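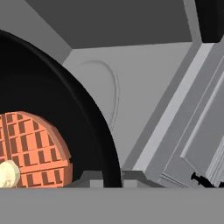 Caron, a maker of barware and kitchen gifts for sports fans, will introduce two new product lines in September, the head of its product department said in an interview. The first is a set of whiskey glasses shaped for hockey followers; the second is intended for the kitchen. "Our customers asked for something to use at breakfast on the morning of a game," the department head said. The grid on a round waffle, with its rows of pockets and raised ridges, was the starting point for a serving plate patterned after a goal net. The plate will be sold on its own and as part of a gift box.

The hockey glasses have been in development under the working name Ditik. Each has a heavy base in the form of a puck. According to the department head, early samples were rejected for their weight. "A glass must be pleasant to hold for an entire period of play," the department head said. "Several of the first ones were better suited to holding down papers."

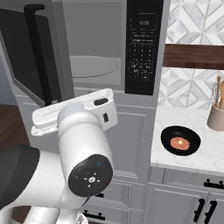 Production of the glasses has been assigned to Ultetti, which already supplies the company's golf decanters. Engraving will be carried out separately by Justosis. Customers may request a name, a team number or a season, with a limit of two lines of text per glass. Team emblems will not be accepted without written permission from the club concerned.

Asked whether the company intends to cover additional sports, the department head replied that tennis and rowing are under review. "We would prefer to offer fewer items and keep them in stock," the department head said. "A person who breaks one glass of a pair should be able to buy the other again." 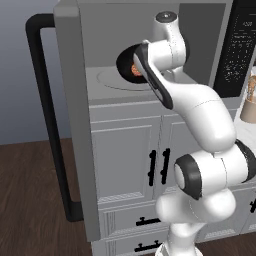 For that reason, replacement pieces for both lines will remain available until 2037. Orders placed before the introduction will be shipped in the sequence received, and engraved items cannot be returned unless they arrive damaged. Retailers may request samples from the sales office beginning Sat 20 April.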